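Stisness Robotics Club: Kitchen Task Guide
Section 4. Setting up and recording a counter task

Revised Jan 22, 2020. Read Section 3 (charging and pairing) first. Work in pairs: one member wears or holds the kit, the other runs the laptop and keeps the log sheet.

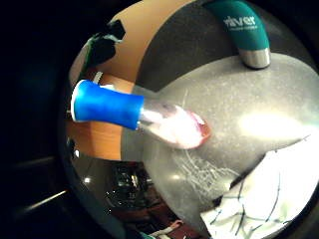
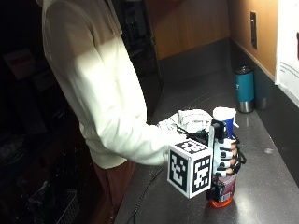
Fig. 4.1 Counter work. First picture: pan and utensils, from the hand-held gripper. Second picture: gloved hand on a bottle, marker cube at the wrist.

4.1 Before you start

1. Wipe the counter and dry it.
2. Put out only the items on your task card. Spare items go back in the crate.
3. Start the Eltus logger on the laptop and wait for the green bar.
4. Check that the fixed camera can see the whole of the work area. Heads do not need to be in view.

4.2 Fitting the glove and cube

1. Put the glove on with the fingertips bare. Fasten the straps from the wrist outwards.
2. Strap the cube to the same wrist. Push your sleeve back if it covers any marker.
3. Run the cable under the forearm and off the near side of the counter.
4. Open and close your hand five times. All finger traces on the screen should move.

Note: If one trace stays flat, reseat its plug before you restart the logger. Restarting first loses the calibration.

4.3 Recording

1. Say the card number aloud and press Start.
2. Carry out the task at normal speed. Pause for a moment after each grasp.
3. Press Stop with both hands clear of the items.
4. Write the take number and any dropped items on the log sheet.

A card is complete at 40 good takes. Anything shorter than 7 seconds is rejected by the Plirnach script and must be done again.

Caution: The hob stays off for all tasks. Keep spray bottles pointed away from your partner and from the kit.

Note: Shiny pans can throw glare into the gripper camera. Turn the pan or move the lamp, then record a test take.

4.4 Packing up

Copy the takes to the shared drive, unplug the glove at the laptop end and coil the cable by hand. Report damaged straps to Hussam Chamoun. New members joining in September start with card 31.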